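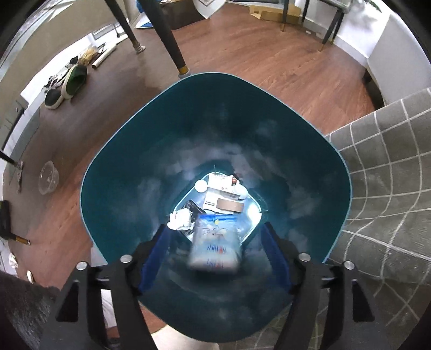 The Town of Skustgate: An Entry for the Visitor's Gazetteer

Skustgate, formerly the seat of the Margraves of Palacios, is a market town situated on the left bank of the River Wokuvar. It is known for its salt cellars, its blue cloth and the covered bridge by which travellers from Jokwood enter the town. The population at the last count was 3,000, excluding the bridge.

The bridge is governed separately. Under the charter it is a parish in its own right, with a warden, a bell and 2 registered households, one at each end. The households have not been on speaking terms since the division of the toll money. Correspondence between them is carried to Jokwood, stamped, and carried back, a journey of 92 miles by the only road which the post is permitted to use.

Visitors are advised that the bridge closes at dusk. Persons who are on it at that hour are deemed to be resident until morning and are entered in the parish book. They may vote, should an election be held that night, and are liable for a share of the lamp oil.

In June of the year of the great flood, the river rose above the roadway and the western household was obliged to take shelter in its loft. The warden's record for that night is brief. It states that the bell was rung, that a lamp was shown at the eastern window, and that a rope was passed along the rafters from one end to the other. It does not state who threw it. The entry for the following morning lists five persons at breakfast in the eastern kitchen, where three had been listed the day before, and notes that the bread was insufficient.

The waters went down within the week. The western household returned to its own rooms and the post resumed by way of Jokwood. The postal ledger, which may be inspected at the town hall on request, shows one letter in each direction that summer. The letter from the west was marked as containing a key. The letter from the east was overweight, and the surcharge was paid by the sender.

The rope may still be seen. It hangs from the middle rafter, where it is inspected each year and replaced when worn, at the joint expense of both households. Neither has ever queried the bill.

Accommodation in Skustgate is plain but clean. The salt cellars are open in the mornings, and warm clothing is recommended. Travellers wishing to spend a night on the bridge should apply to the warden in writing, stating at which end they would prefer to be given supper.

Entry revised 29/10/2022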